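Caderno da oficina de conservação e serviços técnicos
Janeiro, entrada começada às 9h40 e acabada quando deu

Recebemos finalmente a lista definitiva do espólio Prasside. A provisória falava em 1000 volumes. A definitiva também, o que me deixou desconfiado até perceber que é a mesma lista com outra capa.

Comecei pela caixa 23, por ser a que estava mais perto da porta. Obras de direito canónico, quase tudo encadernação inteira em pergaminho, lombadas sujas mas firmes. O exemplar de 1712 tem o caderno G trocado com o H e uma nota manuscrita na margem a queixar-se disso, em latim. Registei a nota no campo 561 e a troca no 590. Se alguém achar que devia ser ao contrário, o lápis está na gaveta.

A Sobia Rizvi passou às 11h para ver as guardas soltas. Concorda que não se cola nada antes de fotografar o ex-líbris (a etiqueta Uswood por cima dele é de livreiro e sai com metilcelulose, mas devagar). Discordámos quanto ao peso do papel japonês. Ela quer o mais fino, eu quero o que temos. Ficou o que temos. 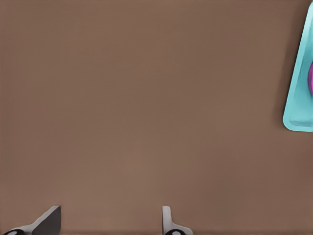
Tampo castanho e, à direita, parte do tabuleiro azul-turquesa.

Registos importados de manhã: um lote de 100. O sistema aceitou todos e depois perdeu os acentos, de modo que passámos a ter um autor chamado Þorgeirsson escrito com um ponto de interrogação e meio. Voltei a exportar em UTF-8, apaguei o lote, importei outra vez. Os acentos voltaram – as cotas é que ficaram todas iguais. Corrijo amanhã com o ficheiro da Tramelach, que ao menos tem as colunas pela ordem certa.

Humidade no depósito: o higrómetro da parede e o portátil continuam sem se falar. Fio-me no portátil. O da parede já cá estava quando cheguei e tem aquela autoridade dos objectos antigos que nunca foram calibrados.

Por fazer:
– pedir mais mata-borrão (segundo pedido, o primeiro foi "reencaminhado")
– confirmar se o campo 561 aparece no catálogo público ou só a nós
– devolver à Sobia a espátula de osso
– caixa 24, lombadas apenas

Nota para quem pegar nisto a seguir: as tiras de papel dentro dos volumes são numeradas a lápis e correspondem à lista. Não são marcadores. Não as tirem para ler melhor, como eu fiz na caixa 23 até à quarta.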